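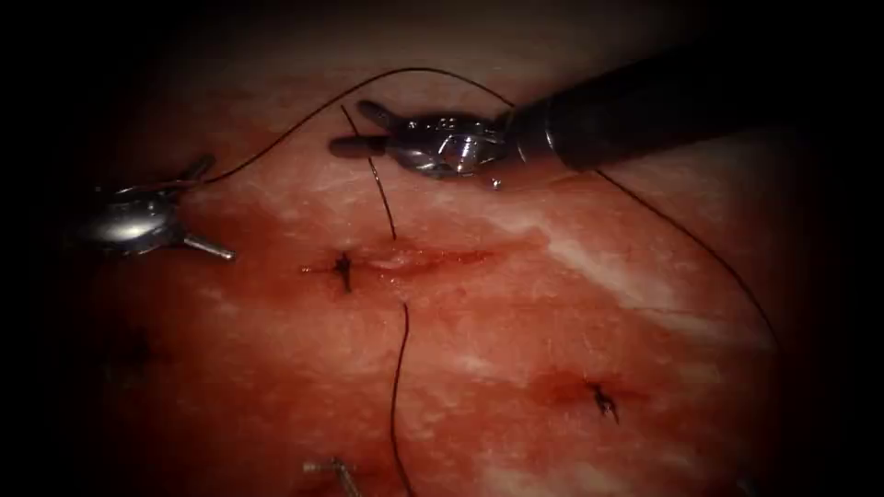 Tie your shoe and pay attention to your fingers. Over, under, around, pull. Now do it with a thread as fine as hair, in a space the size of a teacup, and make it hold while the tissue heals. That is suturing, and I have fallen completely in love with it!

I got hooked last November at the Stomton skills center, where beginners fill practice pad after practice pad with stitches. One trainee's logbook showed 354 knots. The instructor's showed 1650, and that was a single year.

The thread has a mind of its own. It springs, it coils, it wants to sit anywhere except where you left it. So you learn to use the curve - a loop held high and wide gives you room to wrap, and a short tail is far easier to pull through than a long one. Then comes the part I find beautiful, the laying down of the knot. Pull too hard and you pinch the tissue. Pull too softly and the edges drift apart. A good knot sits flat, and the next one goes in beside it at an even distance.

People have been closing wounds with thread for well over 2000 years, using linen, silk, gut and even hair. The Brito collection has a drawer of old needles, some curved like a new moon, and I could have stayed there all afternoon. My own practice square has eleven stitches in it so far. Two of them are pretty good.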